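Projects > Droltum > Handheld sets > README

Overview Files Rules Changes Contact

# Droltum handheld set, README and house rules

Maintained by Kerttu Kuusisto and Reijo Nieminen. Please read the rules before the numbers. The numbers look better than they are.

The set holds 206 recordings of people handling light round tableware with a pair of hand-held grippers, one per hand, plus a tabletop plant that is meant to stay where it is.
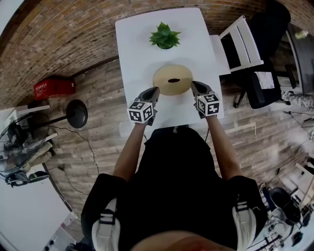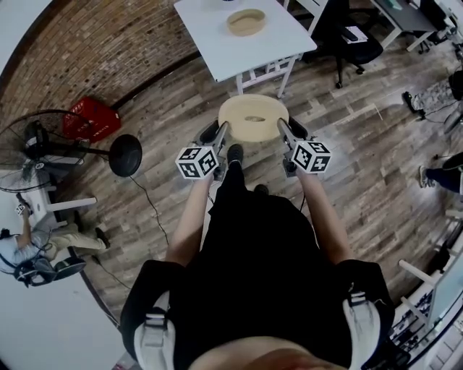
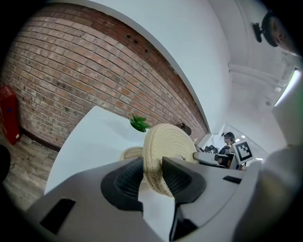 ## What the rules are for

Most data cards I have read say the recordings were made "following good practice" and leave it there. I don't know what that means and I doubt the authors do. Ours are written down so that you can check a recording against them and complain.

They aren't a safety standard. Passing all of them tells you a recording is tidy. It tells you very little about whether a robot trained on it will behave, and please don't quote this file as if it did.

## Rules for recording

1. Both marker cubes must be in the head view at the start and at the end. If one is lost for a long stretch in between, flag the recording. Don't fill the gap by guesswork and keep quiet.
2. One item at a time between the fingers.
3. Keep the fingers slow near the plant. A knocked plant is a failed take, even if the item lands where it should.
4. No loose cable where the operator stands or steps. Cables elsewhere in the room get noted on the sheet. Tiina Sjöberg wanted this stricter and I think she was right, but a rule people ignore is worse than a weak one they keep.
5. Anyone else in the room is told before recording starts. Faces are blurred before files leave the building. Check the gripper views too, as they see a good deal further than people expect.
6. Stop when your arms are tired. We cap a sitting at 39 minutes. The figure came out of an argument and has no science behind it.
7. Failed takes are kept and labelled.

## What we found when we checked

Eino Pelkonen went through all 206 against the rules. 52 broke at least one. Rule 1 was the worst by a long way, mostly because the operator turned a wrist and hid a cube. Those recordings are still in the set, with `rule_flag` filled in. You may drop them, but say so if you publish a score.

Seija Mäkelä then checked 74 of them a second time without seeing Eino's marks. They disagreed more often than I would like over rule 3, as "slow" was never given a speed. It still hasn't been. Anyone who claims their labels are clean on a rule like that should be asked how they know.

## Things I would not claim

- That the set covers "household tasks". It covers a few light items in one room.
- That two-handed recordings transfer to a two-armed robot without more work. A person shifts their feet and leans without thinking, and a bolted-down arm can't.
- That background clutter makes a model sturdier. People say this a lot. We have not tested it.

## Files

`/takes` recordings, one folder each
`/sheets` the session sheets, typed up, spelling left alone
`/checks` Eino's marks and Seija's, kept separate on purpose
`flags.csv` rule number, reason, initials

Gripper views are wide and bent at the edges. Correct for the lens before measuring anything. The lens file was redone in October; throw away the older one.

## Changes

Rule 7 added after we noticed failed takes being deleted. Rule 4 reworded twice. A request to drop rule 5 for gripper views was turned down.

Contact: Reijo Nieminen, Droltum desk | Copyright Droltum | Back to top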